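Filing Your Gultdale Business Tax in Florkix

July 11, 2024
By Tín Ninh

Filing the quarterly return is so much faster now — you'll love it!

1. Sign in and open Form 652.
2. Enter your gross receipts for each month. May goes in box 11.
3. Click Check Totals and fix anything marked in red.

Note: Mollow users can import receipts straight into the form.

Caution: Florkix signs you out when you close the tab, so save first.

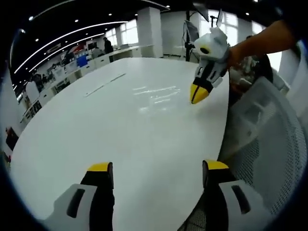
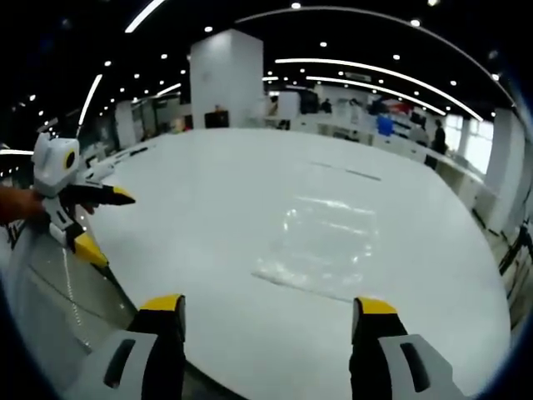

4. Click Submit, then save both pages of your receipt.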